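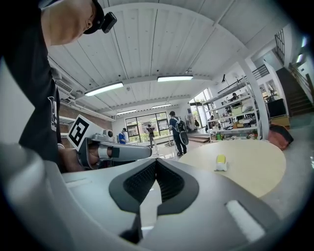 Page last changed: Apr 20, 2023

Zostasgate ground floor room to get its clear-out in May

The big room on the ground floor at Zostasgate is getting a proper sort next month. Shelves, boxes, the clothes rack, everything on the floor by the back wall. Dates still to be fixed but it will be a Saturday, starting at nine, and the room will be closed to bookings that day.

Short version for those in a hurry: if something in there is yours, put a name on it. If it has no name by the end of the first week of May it goes on the give-away table in the hallway, and after that it goes.

Longer version. The room has filled up over the winter. The white metal shelves at the back are holding boxes, bottles and containers from at least three different users, and the overflow has moved down to the floor next to them – cardboard boxes, a white plastic bag, a red bag, a black bag. The way past to the steps and the glass door has been getting narrower, and the building managers, Deligiannis, wrote to all the regular users last week asking for it to be kept open. The letter was polite. It did also say a second one would come with a charge.

So, the plan as it stands:

Shelves get emptied completely, wiped down and refilled by user, one shelf each. Labels on the front edge, big ones. Anything in a bottle has to have its original label on or it gets thrown out, no arguments on the day please. The light green storage box stays up where it is untill its owner is found.

Clothing rack. Kondance have said the garments by the door are mostly theirs and they will collect what they dont need for the summer. The rest stays. Whether the rack itself stays in that spot is not settled, see further down.

Floor. Once the boxes are off it the whole thing gets cleaned, wall to wall. It's a gray gloss floor and shows everything, tape especially. If you put tape down for a class or a session, pull it up when you leave. Same with the mats – the round beige one goes back against the wall at night.

Cables. There is one running along the floor under the white desk by the windows. Pallari, the electrical firm from the unit upstairs, have offered to fit a channel along the wall for the cost of the parts. Offer accepted, thank you. No date for that yet.

Windows to be washed inside and out. The trees are in leaf and the view from the desk is the best thing in the building, pity to look at it through last autumn's dust.

Ceiling not part of this. A few people asked if the white planks were going to be repainted. Not this year, the money isn't there. The budget for the whole room comes to about 2000 dollars and most of that is going on extra shelving and a lockable cupboard, which should arrive in May as well, possibly after the clear-out and not before. Would have been nicer the other way round.

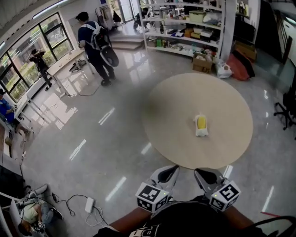

Oda Backlund wrote in after the first notice went up to say that the shelving is the wrong thing to spend on. In her view more shelves will just mean more boxes, and the money would do more good as a storage unit in the basement, with the big room left for people to work and move around in. She'd also like the rack taken away from the top by the doorway altogether, "because coats in a doorway breed more coats, and by December you have to swim in." She is happy to take the rack herself if no one else has a use for it.

Deligiannis say there are two basement units free, but the smaller of them is damp and the other is promised to a tenant until the fall. They will look at it again then. On the rack, Kondance would prefer it near the door, as that is where people change their shoes. To be talked over at the next users' meeting, along with the question of who holds the key to the new cupboard.

Help wanted for the day itself. We have five names down so far and could do with more, mainly for the first couple of hours when the heavy boxes come off. Bring gloves, bring a marker pen. Coffee and rolls provided. Kids fine if they stay off the steps.

Also wanted: lidded boxes in any size, clear ones if possible, and a step stool for the top shelves. The old stool has a split leg and should not be used, it has been put outside by the bins twice now and keeps comming back in.

Evening bookings are not affected. Bookings for the Saturday will be moved to the Sunday or refunded, your choice, let the office know which. Anybody who can't get in to label their things before the deadline can phone and describe them, and we'll put a sticker on for you.

Date will be added to this page when Deligiannis confirm the skip.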